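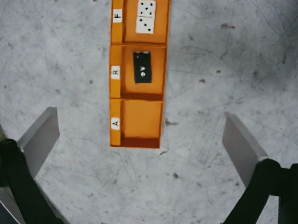

Home | Products | Newsroom | Support | Contact

Pretum halts release of Culluden sorting software after grip fault

Pretum has stopped the rollout of version 2 of Culluden, its control software for tray-sorting robots, after a fault was found in the way the program closes the gripper. Customers who installed the update in May are asked to go back to the earlier version before running any more jobs.

The fault showed up in simulation. Culluden is tested on a virtual sorting job in which a two-finger gripper handles domino-style tiles and a tray with lettered compartments. In a set of 611 test runs, the software dropped the force limit in 98 of them. When that happens, the fingers keep closing after they have made contact with a part. On a real machine this could crush the part, damage the finger pads or injure a person whose hand is between the fingers.

Pretum has had no reports of injury. One customer, Obura, reported cracked parts at its packing site and has since gone back to the earlier version.

The company traced the problem to a change in how the program handles a lost signal from the force sensor. The earlier version stopped the gripper when the signal was lost. The new one used the last good reading and carried on.

"We should have caught this before the update went out," said Sheena Crichton, head of product safety at Pretum. "The test that found it was added after the release. It will now be run on every version before it ships."

The update was sent to 217 machines. Pretum is writing to the operators of all of them. Until the earlier version is back in place, machines should be switched off at the main panel. Using the pause button is not enough, as the gripper stays powered.

Robots running Gravosex, the company's pallet-handling program, use separate gripper code and are not affected.

A corrected version will be released once testing is finished. No date has been set. Operators who need help going back to the earlier version can reach the Pretum support desk from 7 a.m. to 6 p.m.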